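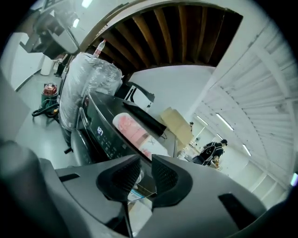
I have a problem with the league rule about postponed matches and I hope some person here understands it better than me. I am the secretary of a small football club, Tresau, and I write this in the room next to the black appliance with its white digits lit up, and I have the rule book open for the third time. Our away match at Kadthorpe was stopped at half-time when the floodlights went out. The score was 1-0 for us. The league says now that the match must be played again from the beginning, at 0-0, and that we pay our own travel again. The bus costs us 900 and we are not a rich club. Is this correct? And can our player who got a red card in the first half play in the new match?

Gunther Haberkorn

allell_keeper

Replay from 0-0 is normal, happened to us too. Unlucky but you won't change it. Ask them to share the bus money.

Reisinger Reserves

I was a match secretary for several seasons, in a different league, so please compare what I write with your own book.

There are two separate matters. The first is the result. In most leagues at our level an abandoned match does not count, and the score at the time has no value unless the league decides to let it stand. Usually they let it stand only when very little time was left, or when one club caused the problem. At half-time you have a weak case. If the home club knew before the match that the lights were not working well, you should write this to the league, but you need something on paper, for example an email or the referee's report.

The second is the red card. The match is deleted from the table, but the card is normally not deleted. The referee still reports it and the player still serves his suspension. In my league he could not play in the replay if the suspension had already started on that date. Please ask the discipline secretary before you put his name on the team sheet. We once used a player in this situation and lost 3 points and had to pay a fine of 100.

About the travel, look in the part on finance and not in the part on fixtures. Our book had a sentence there that the home club pays half of the visitors' travel when the ground was the reason for the abandonment. You must claim it in writing and attach the bus invoice.

allell_keeper

Didn't know that about the card. We played ours, and no one said anything.

Search this site Enter keywords Go

Get new answers by email. You can unsubscribe at any time.

Contact us | Copyright, all rights reserved | Back to top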